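Cleaning and Sealing Tile Grout

Most grout looks worse than it is. The tile sheds dirt and the grout holds on to it, so a floor that gets mopped every week can still look dingy in the joints. In most kitchens and bathrooms an afternoon of work brings the lines back close to the color they were when the floor was laid. What follows is how I do it at home, with the products that are easy to find.

Know what you have

Cement grout is the common kind. It feels slightly sandy and soaks up water. Put a few drops on a clean joint and wait a minute. If the spot darkens, the grout is unsealed or the sealer has worn off. If the water sits on top, the sealer is still working, or the grout is epoxy, and epoxy never needs sealing.

Check the tile too. Ceramic and porcelain will put up with nearly any household cleaner. Marble, limestone and travertine will not. Vinegar, lemon juice and most bathroom descalers etch them, and the dull mark has to be polished out. If you are not sure what your tile is, treat it as stone.

What you need

A stiff nylon brush with a narrow head
An old toothbrush for corners
Baking soda
Oxygen bleach powder, the kind sold for laundry
Two buckets
Microfiber cloths, more than you think
Rubber gloves and something to kneel on

Do not use a wire brush. It scratches the glaze and leaves bits of metal behind that rust in the joints. Steel wool is the same. I also leave the powered scrubbers alone on old grout, as they can dig out soft spots before you notice.

Step one: sweep and vacuum

Vacuum with the hard floor setting and then run the crevice tool along the edges. Grit left on the floor turns to mud as soon as you wet it, and then you are scrubbing mud into the joints you came to clean. Move the stove out if you can. There is usually a strip of grease along the side of it that has been there since it was installed.

Step two: baking soda paste

Mix baking soda with enough water to make a paste like toothpaste. Spread it along the joints with a finger or an old spoon, leave it for 10 minutes, and scrub back and forth along the line. Wipe up with a damp cloth. For light dirt this is all you need, and it is a good way to find out how bad the floor really is.

People like to pour vinegar over the paste to make it fizz. The fizz is mostly the two canceling each other out. Acid also wears away cement grout over time, so I stopped doing it years ago.

Step three: oxygen bleach for the dark areas

Dissolve the powder in hot water at the strength given on the package. Stir until it is clear. Pour enough on the floor to fill the joints in an area you can reach without moving, and let it stand for 13 minutes or so long as it stays wet. Add more if it starts to dry. Scrub, mop up the dirty solution into the second bucket, and go over the area twice with clean water.

Mix only what you will use that day. It loses strength within hours, and a closed bottle of it can build up pressure and burst.

Chlorine bleach whitens mildew stains in a shower, but it can fade colored grout. Never use it with ammonia, vinegar or any other cleaner, and keep the window open.

Stains that need something else

Coffee and tea: oxygen bleach, a second round if needed.
Cooking grease: dish soap and hot water first, then the paste.
Rust: a rust remover marked safe for tile. Ordinary bleach can set rust stains.
Candle wax: harden it with ice in a plastic bag, lift it with a plastic scraper, wash with dish soap.
Ink and marker: rubbing alcohol on a cotton swab, changed often.
Red wine: blot, do not rub, then oxygen bleach.

Hard water leaves a white film that looks like the grout is fading. On ceramic, a mild descaler takes it off if you wet the floor first and rinse right away. On stone, buy a cleaner made for stone.

When cleaning is not enough

If the joints are cracked or crumbling, no cleaner will help. Rake out the loose material with a grout saw to a depth of at least two thirds of the tile thickness, vacuum out the dust, and pack in new grout with a rubber float held at an angle. Wipe across the joints with a barely damp sponge. Too much water on the sponge is the usual cause of pale, blotchy patches.

Cracks that keep coming back in the same place mean something under the tile is moving. Find out what before you regrout a second time.

Where the floor meets a wall or a tub, use flexible caulk in a matching color. Grout in a change of plane nearly always cracks.

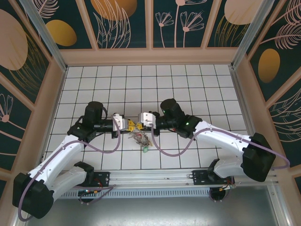

Naledi Matlala

Choosing a color

White tile with thin dark joints forgives a lot more than white tile with white joints. If you are regrouting anyway, a medium or dark gray will hide traffic and spills for years. Dark grout has its own trouble - soap residue and hard water show up on it as a pale haze - so rinse well and skip the scented floor cleaners.

Buy all the grout for a room at once and check that the batch numbers on the bags match. Mix a small amount, let it dry on a piece of scrap cardboard, and look at it in daylight. Wet grout is much darker than it will end up.

There are also grout colorants, painted on with a small brush. They work well on clean, unsealed joints and badly on anything else. My neighbor Ruba Shboul did her whole hallway with one and it has held up, but she spent three evenings on her knees wiping the extra off the tile before it set. Do a few joints at a time.

Sealing

Wait until the floor is completely dry. After a heavy scrubbing I give it a full day, and new cement grout needs whatever the bag says, often several days. A penetrating sealer goes on with a small brush or an applicator bottle with a wheel. Run it along the joint, let it soak in for the time on the label, and wipe the tile before it dries. Sealer that dries on glazed tile leaves a sticky film.

Put on a second coat if the water test still darkens the line. Stay off the floor until the label says it is ready, and keep pets out of the room too. I reseal the kitchen each September and the bathrooms when the water test tells me to.

Keeping it that way

Change the mop water when it turns gray. A mop dipped in dirty water leaves the dirt in the lowest place on the floor, and the joints are the lowest place.

Use less cleaner than the bottle suggests. Leftover soap is sticky and collects dirt.

Put a mat at the door and another in front of the sink, and wash them.

In the shower, squeegee the walls after the last person is done and leave the door or curtain open until the tile is dry.

Wipe up tomato sauce, wine and oil when they land. Sealer slows a stain down, it does not stop it.

Keep a little dry grout from the job in a jar with a tight lid, with the color name and number written on the lid in marker. Stores drop colors without warning, and a small repair in the wrong shade shows more than the hole did.

Contact | Copyright 2019 Naledi Matlala | Back to top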